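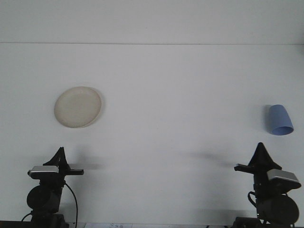
Progress report: Shared Meals for Older Residents, second period

Prepared by Songül Dağdelen for Fastetti

1. Meals served

In March we served 900 lunches in the Aydoğan hall. This is more than we planned in the proposal, mainly because the bus stop was moved closer to our door. On the busiest day we had up to 80 guests, and the second sitting started late. Zainab Dauda now keeps the list of names and calls the guests the evening before.

2. Kitchen and supplies

The new stove was connected and the gas inspection is passed. We still wait for the dishwasher, so washing by hand takes a large part of the afternoon.

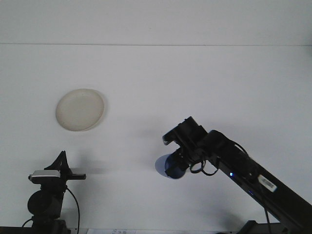

The supplier promised delivery in April, but we have this only by phone and I asked for a written date. Vegetables come from Kimix two times per week. The quality is good – only the onions were sent back once.

3. Spending

We spent 315 dollars over the food line, and the same amount is left unused in transport. We ask for your permission to move it.

4. Next period

Khoa Sầm will train 10 new kitchen helpers. Fadime Işık is preparing a short survey about the menu, as several guests find the soup too salty. The results will be attached to the next report, together with the receipts for the stove.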